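# Idness table, dark top, black legs

I bought the Idness table in May for the workroom I share with Edith Cárdenas. We needed something plain to put small household things on while we sort and try them out, and the old folding table wobbled every time one of us leaned on it. Seven weeks in, I have a fair idea of what it does well.

Assembly took me 80 minutes working alone. The legs are black metal and bolt on from underneath. The instructions are two pages and the drawings are small, but the holes line up. I had one bolt left over, and as far as I can tell it's a spare.

The top is brown with a wood grain. It hides crumbs and light scratches better than I expected, though fingerprints show near the edges in the afternoon. Small items stay easy to pick out against the dark color, the bright ones most of all. The metal legs give it enough weight that it doesn't slide when I pull something toward me.

Size is the one thing to think about before ordering. A small two-handled pot, a green cloth and a little drawer unit fit with room left over - a full set of pans would be another matter.
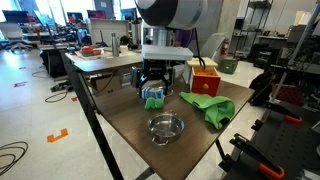
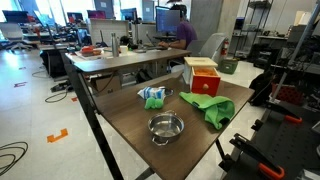 Can you put a hot pot straight down on it?

I wouldn't. The care sheet says to use a trivet, and I keep a cork one from Huanca on the shelf for that.

Cleaning is simple. A damp sponge and then a dry cloth takes care of most things. Edith let some glue set on it one Monday and we got it off with a plastic scraper, but it left a dull patch the size of a coin. Oil hasn't marked it so far.

Two complaints. The feet have no leveling screws, so on an uneven floor you'll be folding up cardboard. And the underside edge is rough where the legs attach. I ran sandpaper over it and it's fine now.

I paid $95 at Zenamton, delivery included. Khải Hầu has the Fisier table in a similar size and likes its adjustable feet, but his top scratches if you look at it wrong. I'd still take the Idness for a workroom - for a dining room I'd want a nicer finish on the edges.

7 out of 10.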